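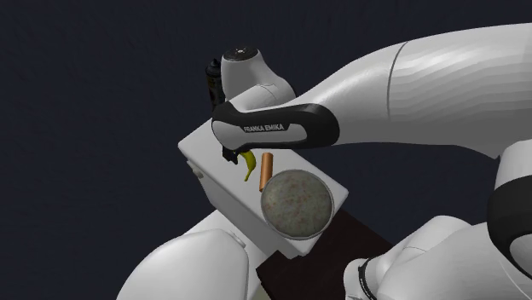

仿真里跑得好好的，真机预算该怎么列？

Kamran Khosravi

我们在 Trirkdale 有一间小实验室，三个人，半张工作台，一台风扇比人还吵的工作站。过去几个月一直在仿真里做桌面抓取：一条白色的 Franka 臂，一个白色台子，上面摆香蕉、铜橙色的短棒、一只表面像石头的圆盘，台子远端还立着一个黑罐子。仿真的好处是香蕉不会烂，机械臂不用报关，撞了桌子也没人来找我谈话。

现在领导看了演示，很高兴，说“那就买一台吧”，语气跟买饮水机差不多。我要在下个月之前交一份设备清单。问了 Ambaye 的经销商，对方发来一份报价，机械臂一行，控制柜一行，然后是一个叫“其他”的项目，金额不写，备注“视现场情况”。

想请教买过的朋友：除了机械臂本身，还有哪些钱是一定要花的？夹爪、台子、相机要不要一起报？仿真里的那几样东西，真机上是不是照着买一套就行？另外，先租后买靠谱吗？

2023年8月

Zohreh Khosravi

先声明，我跟楼主同姓，不是亲戚，不会帮他批预算。

先回答“其他”。这一项在我们单位的历史上吞掉过一台笔记本和一次团建。请让经销商拆开写，至少拆成下面这些：

底座和固定。你仿真里的台子是一个白方块，它没有重量问题，你办公室的桌子有。桌腿晃一毫米，末端能晃到你怀疑人生。我们后来订了一张 Plemberg 的钢架台，送货师傅在电梯口站了很久。

夹爪和指尖。先看夹爪含不含在报价里，再看最大开口。圆盘这种又扁又宽的东西，从上面夹直径多半夹不住，要么夹边，要么换吸盘，两种方案是两个价钱。仿真里夹爪停在香蕉上方的时候谁都很乐观。指尖垫片属于耗材，我一次报 800 元，用完再说。

相机。仿真直接给你物体位姿，真机不给。相机、支架、标定板、长一点的线，线尤其别省。

急停、围栏、安全评估。这几样没有演示效果，领导最想砍，你最不能让。

培训和维保。问清楚第 3 年坏了谁来修，在哪里修，运费谁出。我们那份合同里写的是“返厂”，厂在另一个大洲。

至于那几样道具，香蕉买塑料的，短棒找车间车一根，圆盘随便找个粗糙表面的，都花不了几个钱。但每样多备几件，尺寸略有差别。照仿真只买一套，等于替策略把考卷背下来了。

租的事我没经验，不乱说。

爱吃螺丝的猫

租过。Grallenon 有一阵子做短租，来的时候很快，走的时候更快，我还在标定。合同上“磨损”两个字要让他们写定义，我为一道划痕写了三封邮件。

Zohreh 说的我基本同意，补一条顺序：先量门。我们的控制柜比机房门宽，最后拆的是门。然后量插座，看看跟空调是不是一路电。这两件事用一把卷尺和一个下午，比任何选型报告都管用。

还有，预算里给“到货之后什么都没发生的那段时间”留点余量。设备到了，台子没到；台子到了，螺丝孔是英制的。人是要发工资的。我们 3 月下的单，等第一次抓起东西，窗外已经在放国庆的灯笼。

如果清单非砍不可，我的办法是把机械臂留在今年，相机先用旧的，自制的道具一分钱不报。别砍台子。

老周路过

买二手的。我朋友买过，挺好用。

（型号、年份、在哪儿买的都忘了。）

Kamran Khosravi

谢谢各位。已经按 Zohreh 的拆法把“其他”退回去重写了，对方回复说需要“内部对齐”。我理解为他们也不知道里面是什么。

门量过了，够宽。电梯还没量。领导今天问我能不能先把香蕉买了，显得项目有进展。我答应了。

评论

看戏的万用表：建议香蕉走办公用品，别走固定资产，不然以后每年都要盘点它。

Lin_2：同在写预算，“视现场情况”这五个字我已经见过三家用了，标点都一样。

Zohreh Khosravi：回楼主，电梯量的时候记得带上包装箱的外尺寸，木箱比设备大得多。

半张工作台：请问钢架台要不要打地脚？我们楼下是财务。

爱吃螺丝的猫：回半张工作台，先问物业，再问财务，顺序别反。

198 人觉得有用 · 收藏 100 · 分享 3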